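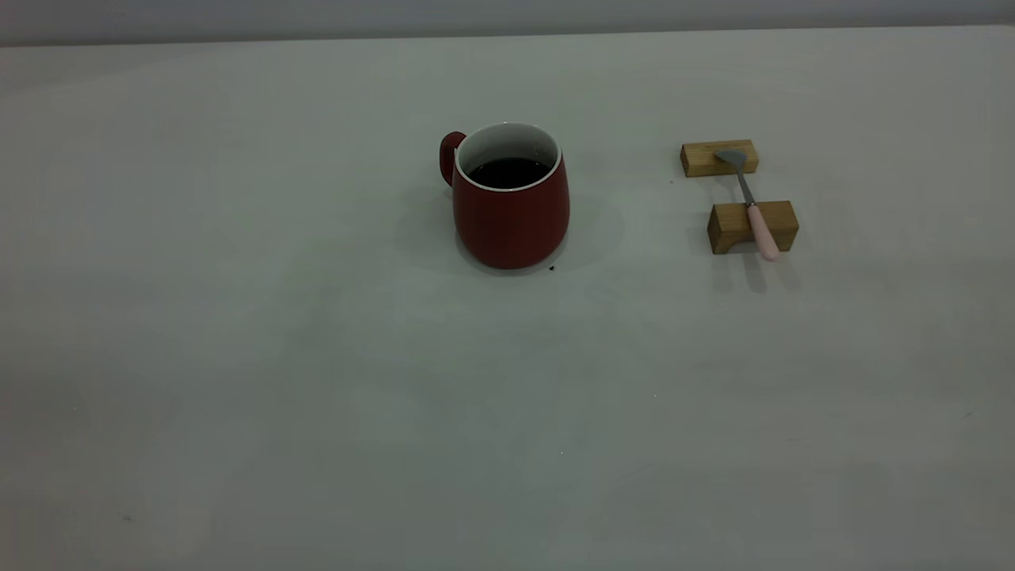

Clay is a kind of very fine mud, and people have been shaping it into useful things for many thousands of years. It is found under fields, beside rivers and at the bottom of old lakes. When clay is damp it can be squeezed, rolled and pinched, and it keeps the shape it is given. When it is heated strongly enough it becomes hard and will never turn back into mud. Anything made in this way is called ceramic. A red mug with a white inside is a good object to think about, as it shows two colours of glaze meeting at the rim, and it has the three parts that a potter must plan: the body, the handle and the mouth. The pages in this guide explain how such objects are made. They were prepared by the Learning Department of Lorkarcombe Museum for readers aged seven to eleven.

## Where clay comes from

Clay begins as rock. Rain, frost and wind break the rock into smaller and smaller pieces over a very long time. Streams carry the smallest pieces away and drop them where the water is slow. The pieces are so small that you could not see one without a powerful microscope. They are also flat, like tiny plates. Water lets the plates slide over one another, and this is why wet clay feels slippery and bends easily.

Not all clay is the same colour. Clay with a good deal of iron in it often turns red or brown when it is heated. Clay with very little iron may turn cream or white. The clay dug at Bimside, on the far side of the river from the museum, is grey in the ground and orange after heating. Visitors are often surprised by this.

## Making the shape

Before clay is used, it must be **wedged**. The potter pushes and folds it on a table, much as a baker kneads dough. Wedging presses out bubbles of air and makes the clay equally soft all the way through.

There are several ways to make a pot:

- **Pinching.** A ball of clay is opened with the thumb and the sides are pinched thinner.
- **Coiling.** Long rolls of clay are laid on top of one another in rings and smoothed together.
- **Throwing.** The clay is placed on a spinning wheel and the potter's hands draw it upwards.
- **Slip casting.** Runny clay, called slip, is poured into a plaster mould. Many factories use this method.

A handle is usually made separately. The potter scratches both surfaces, wets them with slip and presses them together. If the handle is much drier than the cup, it may crack where the two meet.

## Drying and firing

The finished pot is left on a shelf to dry. Halfway through, it feels firm and cool, a little like cheese, and potters say that it is **leather-hard**. When it is fully dry it is pale and very easy to break.

Next it goes into a **kiln**, which is an oven for pottery. A kitchen oven is not nearly hot enough. The first firing in the museum's kiln reaches 1000 degrees Celsius. The heat is raised slowly, and the kiln stays shut until it has cooled.

> **Safety.** Children must never open or touch a kiln. At the museum, firing is carried out by Gifty Frimpong, our ceramics technician, in a locked room.

## What glaze does

Pottery that has been fired once can still soak up water. A **glaze** is a thin coat made mainly from powdered minerals mixed with water. The pot is dipped, brushed or sprayed, and then fired again. In the kiln the powder melts and becomes a layer of glass. Some glazes are shiny and others are matt. Glaze is wiped from the foot of the pot before firing, or the pot would stick to the shelf.

## Something to try

You will need air-drying clay, a little water and a board. Ask an adult before you begin.

1. Roll a piece of clay into a ball that fits in your palm.
2. Press your thumb into the middle, but stop before it goes through.
3. Turn the ball slowly and pinch the wall as you go.
4. Smooth any cracks with a damp finger.
5. Leave the pot on the board until it is dry.

Air-drying clay is for decoration only. Please do not eat or drink from your pot.

## Words to remember

**Ceramic:** made from clay and hardened by great heat.
**Kiln:** a very hot oven for pottery.
**Slip:** clay mixed with water until it is runny.
**Wedging:** pushing and folding clay to prepare it.

Text by Aileen Dumlao. Checked by Jericho Tan, Keeper of Ceramics. School groups may book a clay session in the Fitano Room through the Learning Department.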